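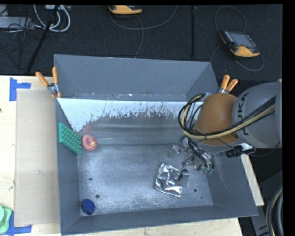 Re: [homekit-chat] Can they tidy up after us yet?

Hello all, and thank you for keeping this thread going while I was away. I read it over a pot of tea this morning and enjoyed it very much, even the long detour into dishwashers!

Detlef Brandes wrote:
> My daughter asked me in July when she can have a machine that puts the
> toys away. I told her they build cars with them, so a toy box must be
> easy. Then I thought about it and was no longer so sure. Is it easy? We
> have 2 children and by teatime I can't see the carpet. At Skerkmont we
> had arms that stacked cartons all day long and never seemed to mind.

Detlef, I'm afraid your second thought was the better one. Your cartons at Skerkmont were all the same carton, near enough, and they arrived the same way up. A toy box (or the drawer in my kitchen, which is worse) is every shape at once. Take a pink rubber duck, a green block with bumps all over it and a crinkly silver packet, put them in a big grey bin, and you've set a harder job than a whole lorryload of cartons.

The foil packet is the one I'd worry about. A little suction cup is a lovely thing on a flat, smooth face, but it needs a seal, and foil full of creases gives the air plenty of ways in. It's shiny as well, so whatever is doing the looking gets bright reflections where it would like to see an edge. The duck is all curves. And then there's anything that has come to rest against the wall of the bin, as the green block has, where you or I would just hook a finger behind it and tip it over without thinking.

When I was at Parnomen we ran a sorting trial with an arm we called Estrella, and over one long afternoon she had 609 tries at a mixed bin. I won't bore you with the spreadsheet, but nearly all of my notes are about the same 9 awkward objects, and most of those were thin, flat things lying on the bottom. I've had a soft spot for the humble fish slice ever since.

So, can they do the chores? Picking one thing out of a bin and dropping it in another, with someone nearby to help, I'd say yes, on a good day. Doing your carpet while the children are still on it, no, and I wouldn't want to promise your daughter a year. Somebody further up asked about the Drostora tidying machine. I haven't tried it, so I'd be very glad to hear from anyone who has, particularly about socks.

Do tell her I asked after the toys, Detlef.

Warm wishes to everyone, and I'll try to answer the dishwasher question this evening.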